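**Robotics Club, minutes of the February meeting**

Present: Aldana Mansilla (chair), Miłosz Adamczyk, Genowefa Duda, Aiman Yusof, Maja Wysocka (minutes)

Start: 17:10

**1. Minutes of the last meeting**

Accepted with one correction from Genowefa. The spare battery was paid by the club and not by the school. Maja will change it in the shared folder.

**2. Tidy-up task for the Eltska Student Cup**

Miłosz reported about the rules. The organizers sent the second version and there are some differences from the first one. Each team has now 15 minutes for the whole run, including the start position check. The robot must collect objects from a low table and bring them to the correct place. The objects are announced only in the morning of the competition, so we can not prepare for fixed ones.

Aiman asked if the team may touch the robot between two objects. Miłosz answered that it is allowed one time, but then the team loses 5 points. Aldana thinks we should plan the run without any touching and keep this possibility only for an emergency. All agreed.

**3. Practice in the sitting room**

We discussed the practice setup. Genowefa prefers this room to our lab because the furniture is dark and shiny and the carpet has a strong pattern, and in the lab everything is gray and too easy. Miłosz does not agree completely. He would like to have first a good result in the lab and then go to the difficult room. After a discussion of some length we decided to do both, the lab for new code and the sitting room for full runs.

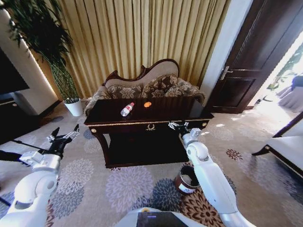

*Item 3: bottle and small orange object on the coffee table, right gripper at the table edge.*

Aiman explained the question of the bottle. When it lies on its side, the gripper should come from above and across the bottle, and the software must first know in which direction the bottle is turned. His function for the angle is written but it is not yet connected with the arm planner. He also worries about clear plastic, which is hard for the depth camera. Genowefa proposed to search for the red cap first and calculate the rest from there. Aiman will try it.

For the wastebasket we have still no decision. Maja asked if it should stay in front of the table or be moved to the side, where the arms have more place. The rules say only "within reach". Miłosz will write to the organizers.

**4. Money**

Aldana informed that the club has 200 euros left until the summer. The new finger pads from Walczak cost 27 euros for a set. We will buy one set now. The request for a second tablet is moved to the next meeting.

**5. Other matters**

The name of the team is still open. The proposals are Tekura and Darnitano. Votes can be written in the group chat.

Genowefa reminds everybody to write the log after each run, also when the run was bad.

**To do**

- Aiman: connect the angle function, test the search for the cap
- Miłosz: letter to the organizers about the wastebasket
- Aldana: order the finger pads
- Maja: correct the old minutes, open the vote for the name

End: 18:25

Minutes written by Maja Wysocka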